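Chapter 6
Picking Things Up

By now you have an arm that moves when you tell it to, and if yours is anything like mine was at this stage, it waves around nicely and has never held a single thing. In this chapter we fix that. We're going to bolt on the gripper, put a small camera down by the wrist, and spend a lot of time with a pile of toy food.

I built mine on a bench at Grewal, the shared workshop I've been going to since before I could solder. I had the bench from May on, mostly Saturday mornings, and the gripper I settled on was the Vindau two-finger kit. You can use another one. Just check the bolt pattern against the wrist plate from Chapter 4 before you order, or you'll be drilling a new plate like I did.

Why toy food? It's cheap, it's light, and the shapes are all over the place. A strawberry is small and tapers to a point. A bottle on its side wants to roll. A plate is so flat that a finger coming down from above has almost nothing to grab, and we won't even try one until Chapter 9. You can learn a lot from a bottle and a strawberry!

Before you run any code, set your table and look at it two ways: from straight overhead, and through the wrist camera. Do this every time you change the layout. I skipped it for weeks and paid for it. 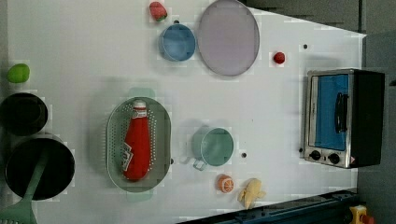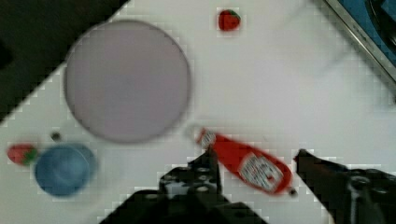

Figure 6.1. The practice table at Grewal from overhead (first) and from the wrist camera with the fingers open around the ketchup bottle (second). The objects are not in the same places in the two views.

The wrist view is the one that surprises people. It's blurry, it's tilted, and your own fingers take up a good piece of it. That's fine. What you want from it is the gap between the fingers and whatever is sitting in that gap. The overhead view is for the bigger question – which thing on the table do I go to, and what will I bump into on the way there?

I keep a log of every grab, good or bad, in a plain text file. My first full round was 292 tries and 173 of them held, which felt terrible until I read back through the notes and saw how many misses came from the same loose bolt. By the time I wrote this chapter the file had 3,074 lines in it. Yours can be a lot shorter. Put down the object, which way it was lying, and what went wrong in a few words.

You'll need the following for this chapter:

The finished arm from Chapter 5
A two-finger gripper and its cable
A small wrist camera and the Linditz bracket, or one you print yourself
A flat table you don't mind putting screws in
Toy food and a few dishes

6.1 Mounting the gripper

Switch the arm off and pull the plug. Turn the wrist plate until the notch faces you – mine has a dab of paint on it now – and start all the bolts by hand before you tighten any of them.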